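Marno G2 Two-Finger Gripper - Setup and Care

Supplied for the Laleck bench cell, with matching simulation model

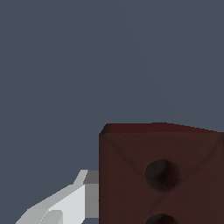
Does the gripper need to be re-zeroed after a finger change?
Re-zero it every time a finger or pad comes off, even if the same part goes back on.

The simulation model ships with a test cube, dark reddish-brown with recessed pips. Use it to check approach angle and side clearance before running the same program on the cell. The finger should come up close along the side of the cube with its face parallel to it. If the model shows the finger entering the cube, correct the tool offset first and leave the program alone.

Setup
Mount the gripper on the wrist flange with the four screws supplied. Route the cable along the outside of the arm and leave enough slack for a full wrist turn. Close the fingers fully, run the zero routine, then open and close them 2 times. Enter the finger length in the tool table - the value stamped on the finger, not the one from the old drawing. Load the same value into the model. Finger length is 161 mm with the standard pad fitted.

Care
Wipe the pads with a dry cloth at the end of each shift. Do not use solvent on the pads. Grease the slide every 480 hours of operation. Replace both pads at 2,000 hours, or sooner if one face has worn hollow. Pads are sold in pairs and should be changed in pairs.

Repair
A finger that stops short of closed usually has dirt in the slide. Cut power, remove the cover, clear the slide and grease it again. If the fault remains, send the gripper to the Ross service bench in Betville with the cover refitted. Units built before December carry the earlier slide and take a different cover seal - give the serial number when ordering.

Service notes by Zachary Dufour. Revised April 11, 2025.

This site uses cookies to remember your parts list. Accept | Settings

Contact | © Marno | Back to top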